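Participants Wanted: Topical Gel for Hand Osteoarthritis
Grakthorpe Joint Health Unit, Edwards Building

The Grakthorpe Joint Health Unit is recruiting adults with hand osteoarthritis for a study comparing a plant-based topical gel with a placebo gel. The gel is made by Ranarard and is not sold in stores. Recruitment opened in September and the second intake begins in January 2023. The full study will enroll 286 people.

Who can take part
Adults aged 45 to 80
Diagnosis of osteoarthritis in one or both hands
Hand pain on most days during the past three months
Able to attend 4 visits at the Edwards Building

Who cannot take part
Anyone with rheumatoid arthritis, gout or psoriatic arthritis
Anyone who has had a steroid injection in the hand within the past 12 weeks
Anyone taking blood thinners
Anyone who is pregnant or breastfeeding
Anyone with broken skin or a rash on the hands

What is involved
Participants are assigned by chance to one of the two gels. Neither the participant nor the study nurse knows which gel has been assigned. The gel is applied twice a day for 12 weeks. Pain, stiffness and grip strength are recorded at each visit. A blood sample is taken at the first and last visits. Between visits, participants fill in a short paper diary each evening.

Possible side effects include redness, itching and dryness of the skin. The gel may not reduce pain. Participants may leave the study at any time without giving a reason, and their usual care will not change.

Payment
Participants who complete all visits receive $538. Those who leave early are paid for the visits they attended. Parking is free.

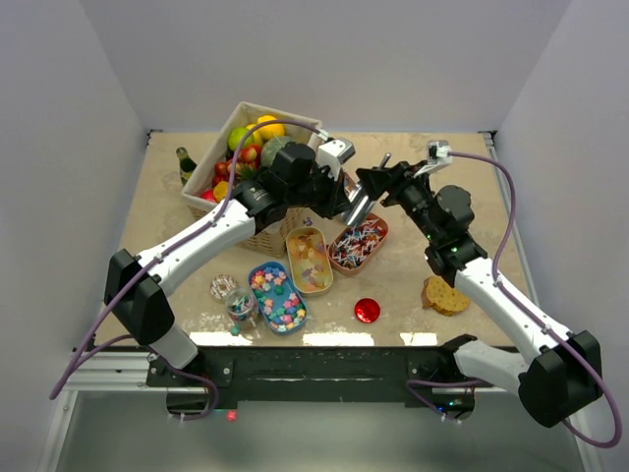 Can I keep taking my usual pain medication during the study?
Acetaminophen is allowed up to the dose on the label and must be written in the diary. Oral anti-inflammatory drugs must be stopped seven days before the first visit, and only after speaking with your own doctor.

How to apply
Write to Iestyn Gwilliam, Study Coordinator, Grakthorpe Joint Health Unit, Edwards Building, Room 1905. Give your name, age, a daytime phone number and a list of current medications. Screening calls take 20 minutes.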